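Salma Tahiri
November

Okay, I have finally learned to darn socks and I'm a bit obsessed! Started Friday after tea, looked up and it was past my bedtime.

Best tip so far: weave well past the hole, into the good fabric, or it pulls out again at the heel.
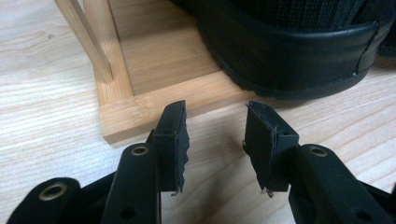 Oi-ling reckons I should try duplicate stitch on the thin spots before they even become holes, and yes, so much neater!!

6 pairs saved. My favourite colour combo is mustard on grey (go loud, it's your sock).

Comments

Florin Costache: Does it feel lumpy in boots?

Jummai Wike: Not if you keep the tension loose. Mine have done 7 winters.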